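Learn the Tune Badly First

I want to make a case for learning music by ear, as an adult, with no teacher and no sheet music for the first couple of months. I took up the tin whistle in March and I haven't been this happy about a hobby since I was a kid with a skateboard!

People will tell you to start with the dots. Read the notes, count the beats, then play. I tried that with piano in my twenties and quit after 2 lessons. I could tell you what an eighth note was but I couldn't have hummed you the thing I was supposed to be practicing.

With the whistle I went the other way. I picked one jig, played a slow recording of it over and over while doing the dishes, and only picked up the instrument once I could sing the whole first part (my family has views on this). My first tries were awful. The second half kept wandering into a different tune. But I knew it was wrong, and I knew roughly which way to go to fix it, and that's a skill no book ever gave me.

Then there's what it does to your listening. Songs I've known for 20 years have bass lines in them! Somebody is singing harmony on that chorus and I had never once heard her. I've been walking around with a grin on my face in the grocery store.

I practice before breakfast, standing up, in the back room where the hard walls make even a cheap whistle ring.

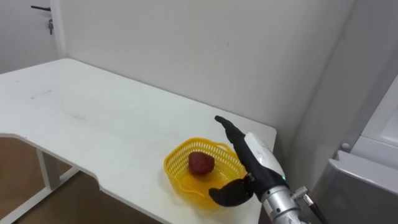
Dymphna Rafferty wrote to me that she agrees with half of it. She learned fiddle by ear, and by the time she wanted to read, her fingers had habits that took ages to undo, so she'd have people do both from the start, ten minutes of each.

That's fair, and I'm not against reading. I'll get there, probably this winter, and I expect to enjoy it. I just think it goes better when the page is reminding you of a sound you already love. We let children talk for years before we hand them a book, and they babble and get words wrong and everyone claps.

So pick a tune, a short one, and play it until you catch yourself whistling it on the stairs. Mine right now is a slow air with a high note I can hit maybe one time in three, and I'm going back to it as soon as I finish typing this.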